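Gripper Comparison Meeting, Minutes, Jul 11, 2024
Present: Ilari Räsänen (chair), Inger Thorlacius (minutes)

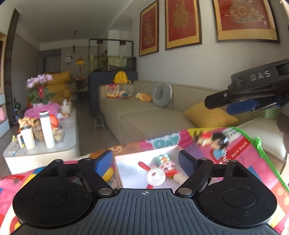
1. Hand-held gripper trials
Räsänen reported 306 toy-box picks logged, 181 with the Nikska finger pads and the rest with the Hallar pads. Slips on small round items: 43, over half with Hallar.

2. Controller
Trevaskis firmware drops the width signal at full opening. Thorlacius to retest with the 6 ms filter.

3. Next order
Hallar pads on hold.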